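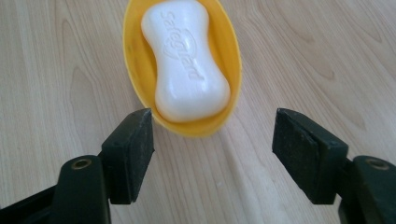
Figure 3. Bar of soap seated lengthwise in the yellow dish.

3.2 Setting out the small yellow ware

This section covers the soap dish and the egg cup from the Andari set. Both are used on the Mellier table, on the bare wood-grain top. If you bought the Trurkach tray, see section 5 instead.

1. Clear the table and wipe it with a damp cloth. Dry it before putting anything down.

2. Take the soap dish out of its sleeve and peel off the colour sticker. Rinse the dish in warm water.

3. Lay the bar along the length of the dish with the lettering facing up. A new bar may sit snugly. Do not force it; turn it slightly until it settles.

Note: Tip out any water that collects in the dish at the end of the day.

4. Stand the egg cup upright on its base, toward the far side of the table, and leave the near side clear for a plate. 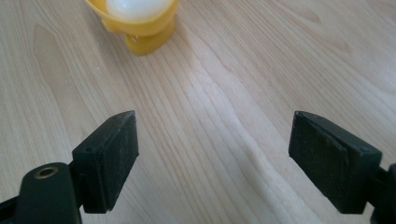

5. Lower the egg into the cup with the wider end down. Let go only once it has stopped rocking.

6. Press lightly on the rim of the cup. If the base moves, check underneath for crumbs or grit and wipe again.

CAUTION: Keep the egg cup at least 40 mm in from any edge of the table. Loose cords on the floor beside the table should be run along the wall before anyone sits down. 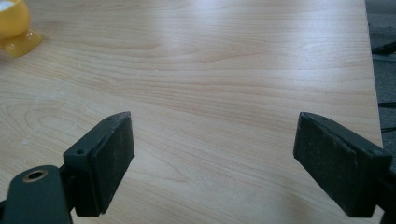 7. Look across the top at a low angle toward the window or lamp. Marks and dust show best where the light is brightest. Small scuffs can be buffed with a dry cloth. Do not use scouring powder.

Care

Wash both pieces by hand and let them air dry. Do not put them in the microwave or on a hot element. Over time the yellow may lighten if they are stored on a sunny sill.

Replacement parts

Soap dish: Molefe part 2000
Egg cup: Molefe part 2625

Orders for replacements are limited to 2 of each part per household. Keep your receipt with this booklet.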